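Gripper closes on nothing and carries on regardless
Started by noltau_pete — February 24, 2024

noltau_pete
Hello all, and sorry in advance for the length of this. We're sorting fruit and veg into a tray with two-finger grippers, and since the last update the controller keeps reporting a good grasp with nothing between the pads. Off it goes to the tray, opens up, logs a success, and the plum (or whatever it was after) is still sitting on the table. It did this 12 times in one afternoon. Cúc Nghiêm, who looks after our logs, noticed that 11 of those were round things.

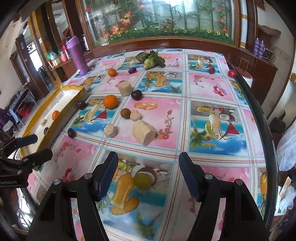

My own suspicion is the width check. It treats any stop before fully shut as a grasp, and I think ours stops early from friction in the linkage. I've cleaned the pivots twice, with no change. The tablecloth may not be helping either, as it's glossy and has a coconut printed on it with a real olive-green fruit lying over the top, so perhaps the aim is off to begin with.

skelton_bench
Lovely write-up, Pete, but I'd leave the linkage alone for now. I'd bet on the cloth! Printed orange slices and real orange fruit on one table is asking a lot of any detector. Put a plain sheet down and try again.

noltau_pete
I did wonder, but a bad aim shouldn't log as a success, should it?

Evangelista
No, it shouldn't, and I'm with Pete on this one. Two separate faults, I'd say. Log the finger width at every close, with nothing there, and see where it settles. Ours drifted after 246 cycles and a re-zero put it right. And please do it with the arm in slow mode — a gripper that believes it's holding something can move off when you don't expect it, and I've had a bruised knuckle from that.

skelton_bench
Fair point about the log. Still think the cloth wants to go, mind.

gokik
Which firmware are you on, Pete? We had this in July and rolled back.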